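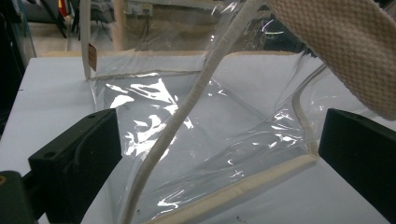
**Bovitberg changes bag stock for household linen sets**

Thu 12 February — Bovitberg has moved its bed linen sets out of cardboard sleeves and into clear vinyl bags with cream piping, the company's packing office confirmed this week. The change covers the Skemska line first. The Strömberg line follows once its remaining sleeves are used up.

The new bag is made of thin, clear vinyl. The seams are bound with cream fabric piping, which takes the wear at the edges and holds the bag's outline when it is full. The corners are rounded. White braided cord is used for the handles.

Empty bags reach the packing room flat, in cartons of 36. Each one is opened on a white-topped table, checked along the piping and filled from the open side. The folded set goes in with the fitted sheet at the bottom and the pillowcases on top, so the size label on the upper case can be read through the vinyl without opening anything. Staff had asked for this. With the old sleeves, a set returned to the wrong shelf had to be unpacked to find out what it was.

Yhon Ccori, who runs the packing room, said the main adjustment has been the film itself. "It creases when it is empty and it throws a lot of glare under the ceiling lights. You check the seam with your fingers and then tilt the bag to look at the film." Bags with a split seam or a pulled stitch in the binding are set aside and sent back to the supplier, Omard.

A trial in December used 1056 bags. Of these, 30 were rejected, most of them for piping that had not been caught by the stitching at a corner. Omard has since lengthened the overlap where the binding turns. The packing room has not yet finished checking the first cartons made to the revised pattern, and no reject figure is available for them.

Handle cord was the other item under review. An early version used flat tape, which twisted when a full bag was lifted by one side. The braided cord was chosen after a hanging test in which a loaded bag was left on a hook for 62 hours. The stitching at the handle ends held. The cord stretched slightly and did not recover its full length, a result the company considers acceptable for a storage bag.

Tươi Lục, who wrote the packing instructions, said customers are expected to keep the bags for spare blankets and out-of-season bedding. A printed card in each set advises that bedding be fully dry before it is put away, as vinyl does not breathe, and that the bag be kept away from radiators. Marks on the film can be wiped off with a damp cloth. The bags should not be machine washed — the binding will take it, but the film stiffens.

Sets already on shelves in cardboard sleeves will be sold as they are. Item numbers do not change. Stores that want empty bags for display can order them through the packing office in full cartons only.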